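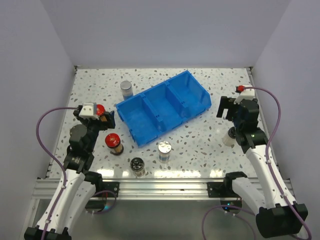 Photo: Ardalan Ansari

Forum > Kitchen and Pantry > Spices and Herbs

Topic: How long do you keep ground spices?

ardalan_a
Good evening to all. I moved to a smaller apartment in July and I had to decide which spices come with me. My mother never threw away any spice in her life, and my wife wants to throw away everything older than one year. I am between them. The paprika still has color but the smell is weak. The turmeric I cannot judge, because for me turmeric always smells a little like dust. Is there a rule which you follow? I cook mostly stews and rice, for two persons.

Bellwether60
One year for ground, three for whole. Write the month on the bottom with a marker when you open it. I have done this for 17 years and I never have to guess.

pondis_kitchen
I disagree with Bellwether60. A calendar does not know how you store things. My cumin stands in a dark cupboard far from the stove and after two years it is still good. My sister keeps hers over the oven and it is dead in four months. Rub a pinch between your fingers and smell. If you must search for the smell, buy new.

ardalan_a
Thank you both. I tried the rubbing with the paprika and I had to search. It goes out.
The coriander surprised me, it is the oldest and it is still strong.

Bellwether60
Was the coriander ground or whole?

ardalan_a
Whole, I forgot to write it. So your three years are maybe correct for this one.

Fang
Don't throw weak paprika away, use double. It is not spoiled, only tired. I see people put a full jar in the trash and then complain about the price of groceries.

pondis_kitchen
Fang, with paprika I would not do it. Double the amount of old paprika makes the sauce bitter and a bit like sand. With oregano or thyme, yes, double is fine.

Fang
I have never had it bitter. Maybe you fry it too hot? I take the pot from the heat first, then paprika, then liquid.

pondis_kitchen
Possible. I will try it your way, but with fresh paprika.

illitz_lane
One thing is missing here: please do not shake the jar over a pot with steam. The steam goes inside and the powder becomes a stone. Shake into your hand or on a spoon, then into the pot. My garlic powder was always a stone before I learned this.

ardalan_a
This is exactly what happened with my onion powder! I was blaming the shop. Can it be saved?

illitz_lane
If it smells normal and there is no mold, break it with a fork and use it soon. If you have any doubt, throw it away.

Bellwether60
I would not save it. Onion powder is cheap.

ardalan_a
I will buy a new one, in the smallest size. My wife sends her thanks to Bellwether60.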